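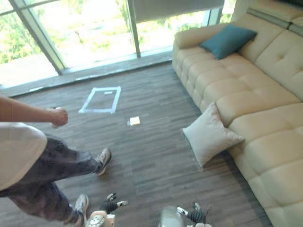
In the living room, beside the cream sofa

The Lurkdale Kitchen Plan: my review after the full 12 weeks

I should say at the start that I'm not really a plan person. I've had the juice one, the soup one and the one with all the little weighing cups, and every one of them ended up in the cupboard under the stairs. So when my sister gave me the Lurkdale Kitchen Plan for my birthday I thanked her nicely and put it on the side, where it stayed until October, when I'd had a cold that wouldn't shift and was living on toast and felt I ought to do something.

For anyone who hasn't come across it, Lurkdale is the company run by Anel Visser, who trained as a dietitian and then started writing a recipe blog from her flat in Sarnanbridge while she was still working at a clinic. The blog grew, people wrote in asking what she ate in an ordinary week, and she began sending out a weekly menu by email to whoever wanted it. The menus became a book and the book became this box. She tells the story herself in the opening chapter, and I enjoyed it a great deal, especially the part about testing a lentil bake in an oven whose door had to be held shut with a chair. She comes across as somebody you'd happily have a cup of tea with.

What you get in the box is the book, which is 401 pages long and heavy enough to stay open on its own (a blessing!), a pad of shopping lists, a set of menu cards and one 600 gram tub of the oat and seed mix that turns up in a lot of the breakfasts. You also get a code for the members' pages on the website. There's a version without the tub that costs less, and if you already keep oats and pumpkin seeds in the house I'd go for that one, as the recipe for the mix is printed in the book anyway.

The idea is that you cook four suppers a week from the cards and look after the rest yourself. I liked that very much. Other plans I've tried wanted every mouthful accounted for from the moment I opened my eyes, and I'd be fed up by the second evening. With this one, if we had fish and chips at my mother-in-law's, we had fish and chips, and I picked up the next card when I got home without feeling I'd been caught out.

Now, the food. Most of it is good and some of it is lovely. The chickpea and spinach stew in week two has become something I make without looking, and my husband, who is suspicious of anything with a pulse in it, asked for it on his birthday. The baked trout with fennel was very nice too. I was less taken with the cauliflower rice, which came out like wet sawdust both times I made it, and the beetroot loaf took so long to cook through that we had it for pudding instead of tea. There is also a great deal of tahini. If you don't like tahini you are going to be crossing things out.
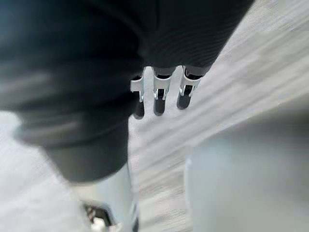 Which brings me to the shopping lists, and these were a mixed blessing. They're laid out by the part of the shop you'll be walking round, so all the veg is together and all the tins are together, and once I'd got used to them I was in and out much quicker. But the lists are written for two people, and the cards are written for four, and there's only a small note about this inside the back cover of the pad. I didn't find it until week three. Up to then I'd been wondering why I kept running short of onions — I thought I was losing my touch.

The members' pages are friendly enough. The main recipe thread had 2307 posts in it when I first joined, which put me off a bit, but there's a search box and I found a good swap for the coconut yoghurt (plain Greek, with a squeeze of lime) in a couple of minutes. Anel Visser answers some of the posts herself, usually in the early morning by the look of it, and she's patient with people who ask the same thing over and over. I asked about freezing the stew and had a reply before lunch. What I didn't care for was being nudged towards the Zulu range, the powders and capsules Lurkdale sells alongside the plan. You can ignore it, and I did, but there's a banner on nearly every page and I found it a pity when the cooking is good enough to stand on its own.

I did compare it with the Mondgate one, as a friend at choir had it and let me borrow hers for a fortnight. Mondgate has the better photographs and the smarter box, no question. The recipes are fiddlier, though, and they expect you to own a blender the size of a bucket. If you like spending a long afternoon in the kitchen you might prefer it. On a weeknight, with everybody hungry and the dog wanting his walk, I'd reach for the Lurkdale cards every time.

As for whether I feel better, I think I do, a little. I'm sleeping well and I don't get that heavy patch in the middle of the afternoon so often. I can't swear that's the plan. It could as easily be that I've stopped having toast for supper, and I've no figures to give you, as I never got on the scales. The book doesn't ask you to, and I was glad of it.

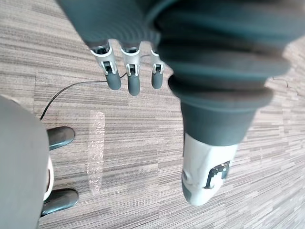 Can you follow the plan if you don't eat meat or fish?

Mostly, with a bit of swapping. Around the edges of the fish and chicken cards there's usually a line suggesting beans or tofu, and the ones I tried worked well, but weeks seven and eight lean heavily on chicken and you'd need to borrow suppers from other weeks to fill them.

I'm giving it four stars out of five. It loses one for the business with the onions and that Zulu banner. I've started again from week one, leaving out the cauliflower rice, and my sister has asked for her own copy.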